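## Snack shelf: common questions

**How are the snacks sorted?**
By type, in clear plastic bins, so you can see what's left.

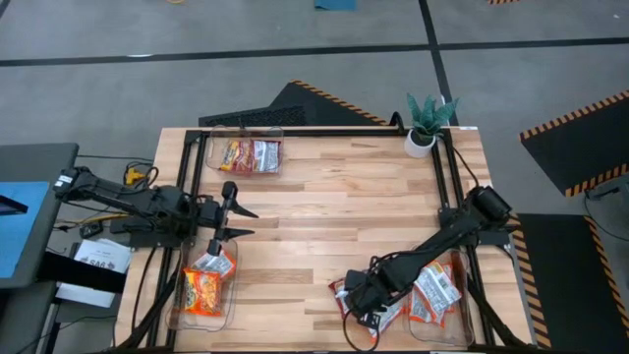

*Snack packets in the clear bins, Hellstead tea room*

**Can I mix flavours in one bin?**
Please don't. Keep orange packets with orange. 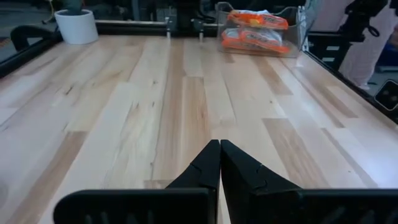 *Orange packets in a bin of their own*

**Where do I find the ingredients?**
On the back panel. Turn the packet over before you put it away.
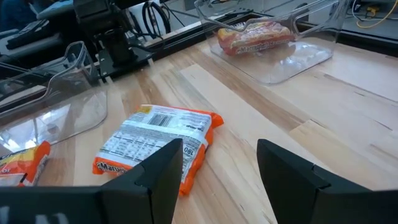
If the print is too small, ask at the Skivanley desk, open until 3.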